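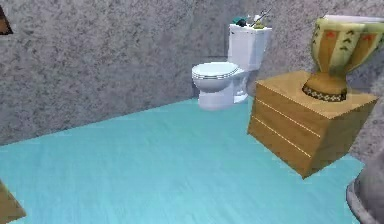

How does a robot find its way to another room?

Suppose someone asks you to fetch a cup from the bathroom. You stand up, walk to the door, turn and go in. You hardly think about it. A robot has to be told how to do every bit of that, and the telling is done by software, which means the programs that run inside a computer.

Programmers often try out a robot's software in a simulator first. A simulator is a bit like a computer game. It has walls, floors, doors and furniture, all drawn by the computer. If the software makes a mistake and drives into a cupboard, no one has to mend the cupboard.

Step one: seeing

A camera picture is only a big grid of numbers to a computer. Each number says how bright or what colour one tiny dot is. The part of the software that makes sense of those dots is called perception. It learns from lots of pictures that have already been labelled. After that it can look at a new picture and say "toilet", "door" or "cabinet". It also gives a score to show how sure it is. A score of 91 out of 100 is good. A low score means the robot should move and look again.
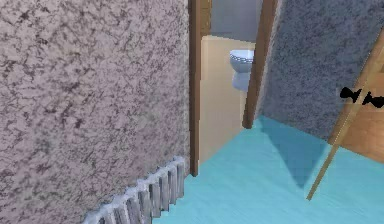

Doorways are important to the next part, which is the map. The software draws a plan of the floor, like a sheet of squared paper seen from the ceiling. Squares with a wall or a radiator in them are marked "blocked". Squares of clear floor are marked "free". Squares it hasn't seen yet are marked "don't know".

Step two: planning

Now the planner gets to work. It looks for a line of free squares from the robot to the place it wants to reach. There may be hundreds of ways to go. Olesia Hladun, who writes planning software at Drerkard, once counted the squares her program checked on one short trip. It was 953. The path it picked used 200 of them.

Step three: moving

The last part is called control. It turns the path into orders for the wheels, such as "go forward" or "turn left a little". It checks many times a second whether the robot has drifted, and puts it right.

Try it yourself

Draw a room on squared paper and shade in the furniture. Ask a friend to be the robot and move a counter one square at a time. You may only say "forward", "left" or "right".

Written by Imogen Kettle, August 2021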